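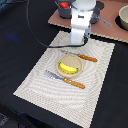 Yaqin Ding

Setting a small table for pretend meals

A place setting for a play table needs very little: a mat, a plate, two utensils and something to eat. I set ours on a black tabletop with a pale woven mat, a tan plate and a toy banana. The same steps work for teaching a child to lay the table for a real supper.

What you need
A table with a wipeable top
A woven placemat, off-white or cream
A plate with a raised rim
A knife with a wooden handle, and one other utensil
One piece of play food

If the table is for children under six, swap the metal knife for a wooden or plastic one. Leave everything else as it is.

Step 1. Wipe the table
Use a damp cloth and let the top dry fully. Dark surfaces show crumbs and smears, so go over it a second time with a dry cloth. Woven mats pick up whatever is underneath them.

Step 2. Lay the mat
Shake it outside first. If it has been rolled up in a drawer, put it under a couple of heavy books overnight. Ours has a wavy ridged pattern and slightly frayed edges. Trim long threads with scissors but don't pull them, or the weave will open up.

You can lay the mat square to the table edge or at a diagonal. On the diagonal it takes up more room, so try it before you put anything on top. A 28 cm plate is as big as I would go on an ordinary mat.

Step 3. Add the plate
Put it near the middle of the mat. A raised rim helps, as round play food rolls off a flat plate as soon as someone knocks the table.

Step 4. Put out the utensils
One goes on each side of the plate. For a formal setting the knife sits on the right with the blade facing the plate. For play it can lie at an angle. Wooden handles should be washed by hand and dried straight away.
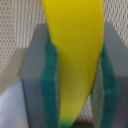 Step 5. Choose the food
Pick one large, plain piece. A yellow banana with a green stem stands out well on a tan plate, and a curved shape sits across the middle without much fuss. Check the size against the plate before you buy a whole set. Avoid anything small enough to swallow.

Step 6. Clear away
Food first, then utensils, then the plate. Shake the mat again and store it flat. Wipe play food with warm soapy water and leave it on a towel until dry.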